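The budget line nobody wrote down

When Maribel Restrepo took over operations at Dretance, the Merbridge company that packs snack boxes for offices and schools, the equipment budget fit on one sheet. There was a line for the packing arm, a line for its stand and a line for freight. The total had been approved in February, before she arrived.

"It was a fair price for a machine," she says. "It didn't cover the work of getting the machine to do anything."

Dretance had looked at two suppliers. Bedoya quoted a finished cell with guarding, conveyor and a fixed set of packing routines. Idari quoted less, for an arm and software that would be trained on the customer's own products, with hand-held grippers included so staff could record the task themselves. The company chose Idari. Its product list changes too often for fixed routines, and every change to the Bedoya cell would have meant a service call.

What the Idari quote left to the customer was labour. Somebody has to pick up the pouches and put them in the trays, over and over, with the gripper in hand, and somebody has to check the recordings afterward. Restrepo's first plan gave this two weeks. It took four months, on and off, around the regular packing shifts.
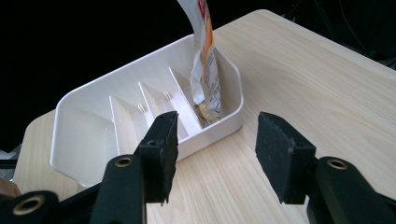 Leidy Marulanda ran the recording sessions. She had worked the packing line for years and was moved over at her old hourly rate, later raised. By the end of the first stage her team had kept 1221 recordings across 81 products. Boxes and tins went quickly. Soft pouches were slow, and they were the bulk of what Dretance sells.

"If I were doing the budget again I'd split the products up first," Marulanda says. "Put the hard ones on their own line, with their own hours. We averaged everything and the average was wrong."

Wear parts were another gap. Finger pads were listed in the quote as consumables, with no quantity beside them, and Dretance ordered more twice before the arm was even bolted down. Storage for the recordings was missing too, as were the electrician's bill and a second table. None of these was large. Together they used up the contingency — and then the money set aside for training the night crew.

Restrepo now keeps a different sheet for equipment requests. The purchase price goes at the bottom. Staff hours come first, in a column the line supervisors fill in, followed by floor space, spares and what happens when a supplier changes a package. Any request without the hours filled in goes back.

She has also stopped approving machines and setup in one lump. The second arm, which Dretance hopes to order next year, will be paid for in stages, with the order placed only after the pouch recordings are finished. Idari agreed to hold its price for six months on those terms. Bedoya was asked to quote again as well, and its figure looked closer the second time, once the staff hours were added to the other side.

The first arm packs one tray style on the day shift. The other styles are still done by hand, and the budget for the coming year assumes they will stay that way until at least the spring.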